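Handling Cell Practical
Handout 7: Fingers, camera and table reference
Course leader: Firouzeh Hosseinzadeh. Bench supervisor: Ramiro Cabello
Revised 25 May 2019

Scope

These notes cover the weekly setup of the Wemwood cell. They assume you have read Handout 6 (isolation and restart) and have signed the bench sheet. Arm calibration is dealt with in the second half of the course and is not repeated.

The cell consists of the arm, a two-finger gripper, a wrist camera looking down between the fingers, and a fixed white table. The controller is an Abbasi unit and its menus are named as they appear on the pendant. Older printouts refer to the Ullora controller. Those menu names no longer apply.

1. Before entering the cell

Put the arm in the service pose and wait for the drive light to go out. Lock off at the panel by the door. Air stays on for the camera check only and must be vented before any finger is removed.

Write the cycle count in the log. The last full service was done in February by Simone Mendonça, at 1,277 cycles on the present finger set.

2. Fingers

The fingers are soft parts with a smooth inner face and ribs on the outer side. The ribs let the finger bend round a part when it closes. They also collect dirt, and a packed slot makes the finger stiffer at that point. The usual symptom is a part that turns slightly as it is lifted.

2.1 Brush out the slots from base to tip with the nylon brush. Do not use a metal pick.
2.2 Wipe the inner faces with a damp cloth. No solvent.
2.3 Flex each finger by hand and look for splits at the root of the ribs. A split of any length means a new finger.
2.4 Check that each finger sits square against its mounting block. If it rocks, take it off, clean the seat and refit.

Fingers are changed as a pair. A new finger beside a worn one closes off centre, and the error is easily mistaken for a camera fault.

3. Table reference

The camera offset is checked against marks drawn by hand on the table in red. The lines are thin and are redrawn when they fade. Do not go over an old line freehand. Clean it off fully and draw it again with the steel rule.

3.1 Brush loose debris off the table and away from the screw holes. Small dark flecks are picked up by the edge finder and give false corners.
3.2 Restore air and drives, leave the cell, and close the door.
3.3 Call program 248. The arm moves to the check position with the fingers open.
3.4 Look at the wrist view before accepting it. Both fingertips should be in view and the red lines should lie beyond them, in the open space between. A soft shadow over the marks is acceptable provided each line can still be followed along its length.

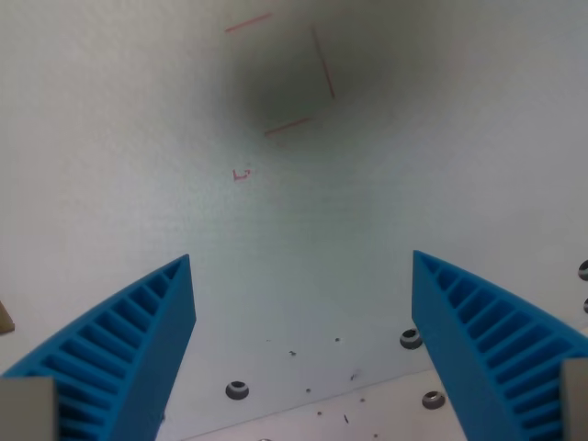 3.5 Accept the view and read off the offset. Enter x and y in the log with their signs.
3.6 If the finder reports no corners, raise the exposure one step and repeat. After two failures, stop and call the supervisor.

4. Common faults

Offset drifts in one direction over several weeks – camera bracket loose. Tighten, then repeat section 3.

Offset jumps between two values – the finder is locking on to a screw hole. Reset the search window from the Besham template.

One finger closes late – air fitting at the wrist. Do not adjust the speed to hide it.

5. To hand in

One log page per pair, with offsets before and after cleaning and a short note (20 lines at most) on any difference between them. Pages go to Afshin Mazandarani in the workshop office.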